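Section 3: Setting up your Dawber 431 dehumidifier

Read Section 1 (Safety) before you start. Setting up does not need any tools unless you are using the drain hose, in which case you will need a flat-bladed screwdriver for the hose clip.

3.1 Unpacking

1. Stand the carton upright, with the arrows pointing up, and cut the two plastic straps.
2. Lift the carton off the base tray. Do not try to pull the dehumidifier out through the top.
3. Remove the foam corners and the clear bag.
4. Peel the tape from the water tank, the top grille and the mains lead.
5. Slide out the water tank and take out the bag of loose parts.
6. Check the loose parts against the list below.

Loose parts:
Drain hose
Hose clip
Rubber plug (fitted to the drain outlet at the factory, with one spare)
Tank float, held in place with blue tape
Cable tidy and two screws
Guarantee card

Remove the blue tape from the float. The float should rise and fall freely when you push it with a finger. If it sticks, take it out, check for scraps of tape and put it back with the flat side facing the front of the tank.

If any part is missing, contact the Folescombe service desk before using the dehumidifier. The serial number is on the silver label behind the tank.

Note: Keep the carton and foam for as long as the guarantee lasts. A machine sent back to Folescombe without its foam corners may be refused by the carrier.

3.2 Letting the machine stand

The dehumidifier contains a compressor, like a fridge. If it has been laid on its side in a van or in the back of a car, the oil inside will have moved.

1. Stand the machine upright on a level floor.
2. Leave it switched off for 6 hours.
3. If you do not know how it was carried, leave it for the same length of time anyway.

Caution: Running the machine too soon after it has been tipped can damage the compressor. This kind of damage is not covered by the guarantee.

You can carry on with 3.3 and 3.4 while you wait, provided the mains lead stays unplugged. Move the machine by its side handles and keep it upright.

3.3 Choosing a position

One dehumidifier can dry several rooms if the doors between them are left open, but it works best near the source of the damp. In most houses this is the kitchen, the room where washing is dried, or a bedroom on the north side. A hallway or landing is a good compromise where the damp is spread through the house.

1. Choose a firm, level floor. Thick rugs can block the lower intake, so fold them back or pick another spot.
2. Leave 400 mm clear on all sides of the machine and the same above it.
3. Keep it away from radiators, stoves and direct sun.
4. Keep curtains, coats and hanging washing well clear of the top grille. Wet clothes must never drip on the machine.
5. Check that the mains lead reaches a wall socket without being stretched across a walkway.
6. Check that you can slide the tank out from the front without moving the machine.

Warning: Do not use the machine in a bathroom, wet room or shower room. To dry these rooms, place it outside on the landing with the door open.

Warning: Do not stand the machine on a table, shelf or worktop.

Shut outside doors and windows while the machine is running. Trickle vents in window frames may be left open. If the room has an open fire or any other appliance that burns fuel, the permanent air vent for it must never be covered.

Doors inside the house need a little more thought. A door that swings shut in a draught will cut off the room behind it, and the display will then show a reading for one room only. Use a wedge or a door hook on any door that does not stay open by itself. If you want to dry a single room quickly, do the opposite – put the machine inside, shut the door and leave it until the display has settled.

3.4 Fitting the Pamalley wheel base (sold separately)

The Pamalley base is useful if you plan to move the machine between rooms. It is not meant for stairs or gravel.

1. Empty the water tank and put it to one side.
2. Lay the wheel base on the floor with the two locking wheels at the front. Press both locks down.
3. With one person on each side, lift the machine by the side handles and lower it onto the base. The four feet fit into the four round recesses.
4. Turn the corner catches until they click.
5. Replace the tank.

Release the locks before pushing the machine, and push from low down. Always lock the wheels again before switching on. Lift the machine over raised thresholds and carpet bars; do not try to bump it across.

3.5 Fitting the tank

1. Hold the tank level with both hands and slide it in until it stops.
2. Press the middle of the tank front. You should feel it click home.
3. Fold the tank handle down.

If the tank is not fully in, the TANK light stays red and the machine will not start. The usual cause is the handle, which catches on the casing if it is left up.

When the tank is full, the machine stops by itself, the TANK light comes on and the buzzer sounds. Slide the tank out slowly, empty it into a sink or drain, and put it back. The machine restarts after a short delay.

Note: Water from the tank is not fit for drinking or for pets. It may be used on garden plants that are not for eating, and for flushing the toilet.

3.6 Using the drain hose

The hose lets the machine run without the tank being emptied. Water runs through it by gravity, so the whole length must slope downwards. If the drain is higher than the outlet, you will need the Randcombe pump kit, which comes with its own instructions.

1. Unplug the machine.
2. Pull the rubber plug from the drain outlet at the back. Have a cloth ready, as a little water may be left in the outlet.
3. Slide the hose clip over the hose.
4. Push the hose onto the outlet as far as the raised ring.
5. Tighten the clip with the screwdriver. Do not overtighten.
6. Lead the free end to a floor drain, sink waste or bucket. The end must not sit under water.
7. Pour a cup of water into the drip tray and check that it comes out of the far end.

Leave the tank in place while using the hose – the machine will not run without it.

Caution: In an unheated room, water can freeze in the hose. Disconnect it in cold weather, refit the rubber plug and use the tank.

3.7 Switching on for the first time

1. Check that the standing time in 3.2 has passed.
2. Plug the mains lead directly into a wall socket. Do not use an extension lead, a timer plug or a multi-way adaptor.
3. Press POWER. The display lights up and shows the humidity of the room.
4. Press MODE until the NORMAL light comes on.
5. Use the plus and minus buttons to set the humidity you want. The factory setting suits most homes and is a good place to start.
6. Press FAN to choose low or high.

The fan starts at once. The compressor follows a few minutes later, with a low hum and sometimes a click. You may notice a faint smell of new plastic on the first day. Open a window for a short time if it bothers you, then close it again.

The air coming from the top grille is slightly warmer than the air in the room. This is normal.

Expect the tank to fill quickly at first, particularly in a house that has been shut up or newly plastered. After that it will slow down as furniture, carpets and plaster dry out. A tank that takes much longer to fill than it did at the start is usually a sign that the house is drier, so look at the display before deciding that there is a fault.

3.8 Setting the timer

The timer can switch the machine off after any number of whole hours up to 8.

1. With the machine running, press TIMER once. The display flashes.
2. Press plus or minus until the number of hours you want is shown.
3. Wait for the display to stop flashing.

To cancel the timer, press TIMER and hold it until you hear two beeps. The timer is also cancelled if the machine is unplugged or there is a power cut. The humidity and fan settings are kept.

3.9 Checking the position after the first week

Give the machine a week in its first position, then check how well the air is reaching the rest of the house.

1. Pick a day and keep to it, for example every Thursday evening.
2. Note the reading on the display.
3. Unplug the machine, empty the tank and move it to the room that concerns you most.
4. Plug it in, wait until the reading has settled and note it again.
5. If the second reading is much higher, the air is not moving freely between the two places. Keep the machine in the damper room, or open up the route between them.

Look at the route from floor level as well as standing up. Long curtains and furniture pushed close to an opening slow the air down more than people expect. A chair with an open back makes little difference, while a sofa or chest of drawers in the same place can make a good deal.

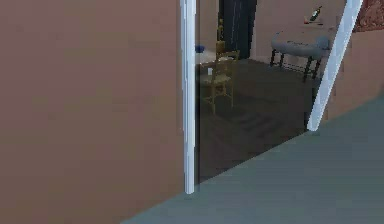
Once you have settled on a position, fix the cable tidy to the back of the machine with its two screws and wind any spare lead loosely around it. Cleaning the filter is covered in Section 4.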